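Cello Swift Vacusteel Bottle: Review

Bought in November from the red shelving at Uysal, where the Swift is sold boxed. Capacity by kitchen scale: 800 ml filled to the base of the neck. Empty weight with cap: 312 g. Water poured in at 80 °C was still too hot to gulp after a morning at my desk. No sweating on the outside with ice water. The cap thread is short and needs a firm final turn.

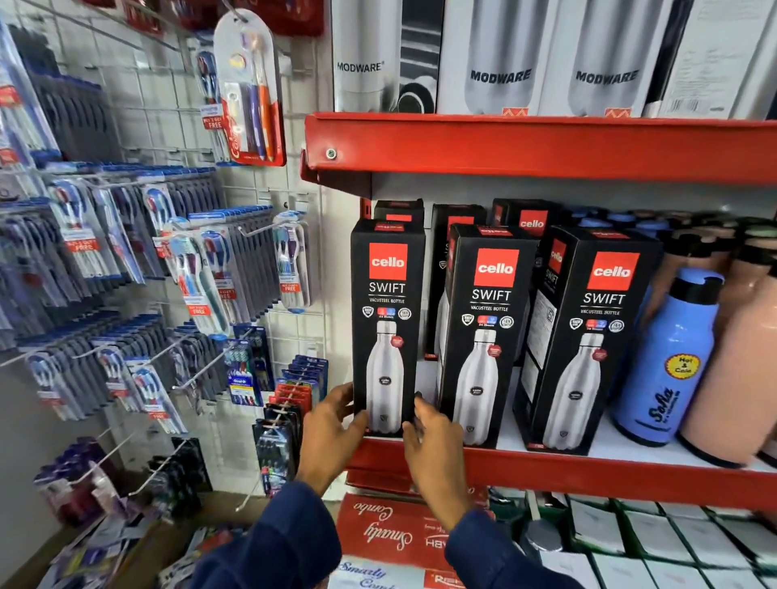

The box is worth keeping if the bottle is a gift. Cleaning needs a long brush. Four out of five; I took one off for the cap.

Mireille Tannous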